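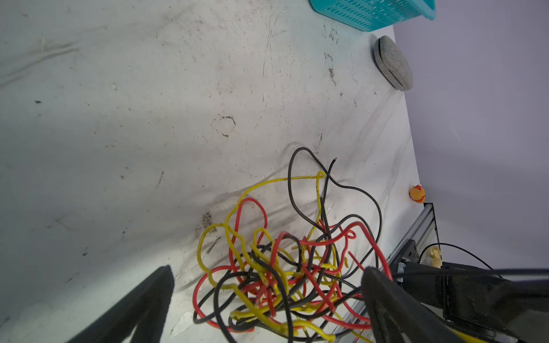 Reading time: 2 minutes

The Nurkstead Gauge

26th July | Fiction desk, Braria Quarterly

Print this page | E-mail this page

The gauge at Nurkstead reported the river level every 15 minutes, to the nearest millimeter, and had done so through 2 changes of government and one change of river. The second had been a matter of dredging. The channel moved east, the gauge house stayed where it was, and a pipe was laid to bring the water to the float.

In March the level began to rise at night. It rose 42 millimeters between midnight and four, and fell 43 before breakfast. No rain had been logged upstream. The Krawczyk sluice was shut and sealed.

The inspector drove out with a spare float, a steel tape and a flask. She checked the datum plate against the benchmark on the bridge. The difference was nil. She flushed the pipe, wrote down the time, and sat on the step to wait for dark.
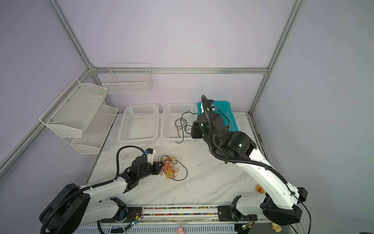 The district office, by telephone, said that a residual of one millimeter a day was within tolerance and could be carried forward. She asked to what date. The office said there was no date.

She worked it out on the back of the log sheet. One millimeter lost each night, over 1,000 nights, came to a meter. The stilling well was less than a meter deep.

At midnight the float lifted. She put the lamp to the well and lowered the tape, and the tape read what the chart read. Outside, at the staff on the bank, the river had not moved. She measured both again and entered both figures in the same column, one above the other, and initialed them.
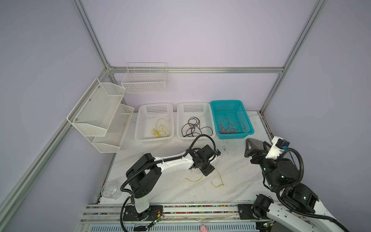
Night readings, continued.

At four the float began to go down. It passed its starting mark and went one millimeter farther, and the pen drew a level line. She closed the valve on the pipe, as the Tunix manual required before any repair, and went to fetch the spare float from the car.

When she came back the float was rising.

Last updated: 09:42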